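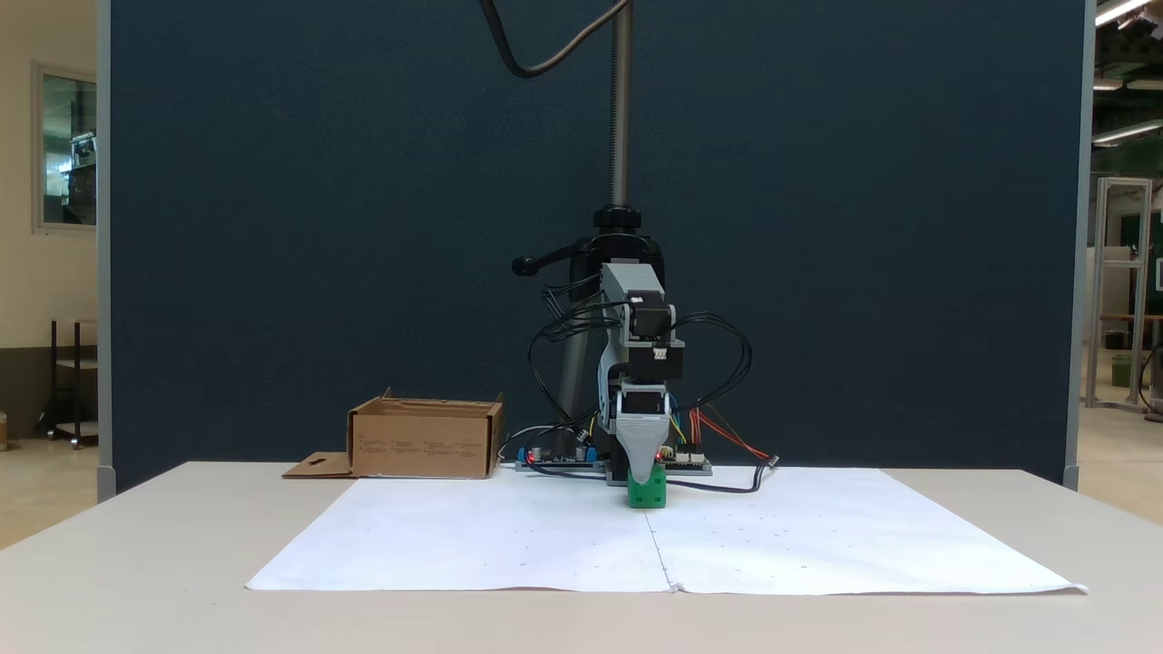 Bandbridge writes bench rules for small robots and teaches people to work by them. We started with one arm and a two-page checklist, and we now look after a rule book used by schools, repair shops and small labs that build their own machines. Most of our work happens at ordinary tables with desktop arms made from 3D-printed parts, the kind that can hold a small green cube over a sheet of paper and are easy to take for toys. We write for those tables because the published standards for factory robots are long, and a teacher with one arm and two circuit boards needs something shorter.

## Who we are

Solange Melnyk founded Bandbridge after nine years as a machine safety inspector. She still reads every rule before it goes out. Nour Abu Hammour runs the courses. Dindo Castillo builds and rebuilds the practice arms, and Benedito Nogueira handles the rule book itself, including the letters we get about it. There were 767 of those last year, most of them about cables.

## What the rule book covers

The current edition, dated October 12, 2023, has 4 parts:

- **Before power.** Clamps, fasteners, plugs and what is allowed on the table.
- **First motion.** Slow speed, one joint at a time, one person at the controls.
- **Normal running.** Who may reach in, and when.
- **Changes and faults.** What to write down, and who signs.

Every rule is one sentence. If it needs two, we split it or drop it. We test each one at the bench before we print it, and we try to have it tested by someone who did not write it. 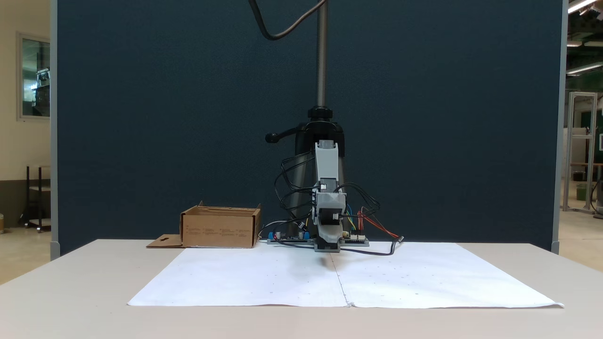 A rule that reads well in the office can fall apart in use. An early draft said "keep all wiring clear of the arm," and no student could tell us what clear meant. The version we use now tells you to move each joint by hand through its full range with the power off, and to watch every cable while you do it. It takes a few minutes – people skip it anyway, so it is now a signed line on the start sheet.

## Courses

We teach a one-day bench course and a three-day course for people who supervise others. Both are held in our own workshop on Barside, and Nour will travel for groups of eight or more. So far 1,555 people have finished the one-day course and 906 have gone on to the longer one.

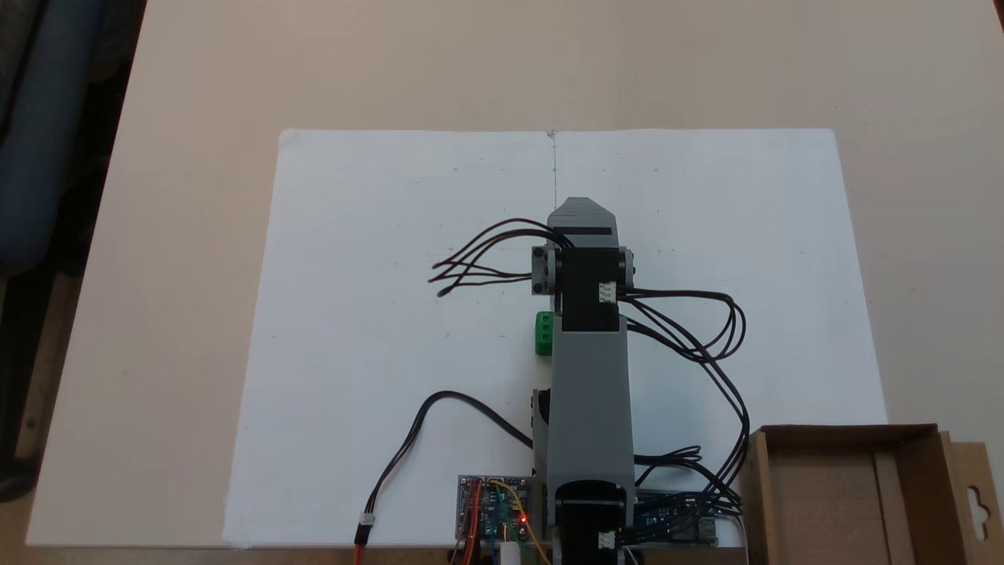 Students spend the first morning on a single arm with the power off. They learn to name each part, find each connector and say out loud what it feeds. An elbow joint is a good place to begin: a servo with a three-pin plug in its side, and black cables running down in wide loops toward the boards. We ask where those loops will go when the elbow bends all the way, and we wait for an answer. After that comes reading the boards. A red indicator light means whatever that board's maker says it means, so students look it up and write it on the start sheet before anyone touches a wire.

## What we don't do

We don't certify machines, and a Bandbridge start sheet does not replace the law where you work. We don't sell arms or parts. If you run full-size industrial robots, you need a qualified integrator, and we will tell you so on the phone.

## Getting in touch

Questions about a rule go to Benedito, with the rule number if you have it. Course bookings go to Nour. The next supervisor course is in January, and places are held for two weeks once you ask for one.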